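Let the Kids Bring Their Own Supplies

By Renata Farías

My daughter's elementary school sent home a letter in July. Starting this fall, families won't buy school supplies. Each household pays a fee and the school orders everything in bulk, the same for every child, to be kept in shared bins in the classroom. The list covers 13 items. Nothing from home is allowed on the desks.

I understand why they did it. The old list was a mess. One teacher wanted a certain kind of folder and the one next door wanted another, and parents drove all over town in August looking for them. Some families couldn't afford it and their kids showed up with half of what they needed. A fee that the school waives for those families is a fair answer to that, and I will pay mine without complaint.
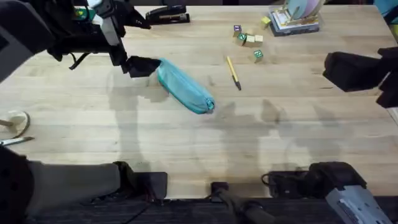
My objection is to the last rule, the one about nothing from home. Buying in bulk and banning personal things are two separate decisions, and the letter treats them as one.

A seven-year-old owns very little at school. The desk belongs to the district, the books go back in the spring, and the schedule is set by adults down to the minute. A pencil case is a small thing, but a child picks it out, carries it, and has to remember where it is. When it gets lost, that matters to her, and she learns to look after the next one. I don't see how she learns that from a bin.

Salamatu Tetteh, who taught second grade for years before she moved into the district office, told me the bins save time. She is right that kids argue over whose eraser is whose. But they also argue over the bin, and over who took the good scissors. My son's class tried shared supplies two years ago. By winter the markers were dried out, and no child in the room thought it was his job to put the caps back on. 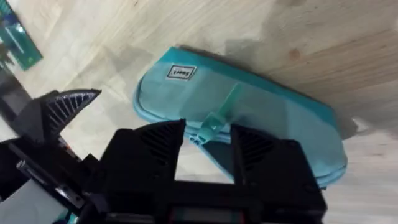 CLAVARI, July

The school board took up the policy at its evening meeting, where Vernon Beaulieu argued that personal items make differences in income visible. That is a serious point. It is also true of shoes, coats, lunches and backpacks, and the board has no plan to collect those. If the worry is expensive pencil cases, set a size limit and a price limit. Or let the school hand a plain one to any child who wants it and let them draw on it.

The school has 434 students, and 242 families signed a petition asking for this one line to be dropped. We left the fee alone. The board has until the end of the month to answer, and the supply order doesn't need to change at all for them to say yes.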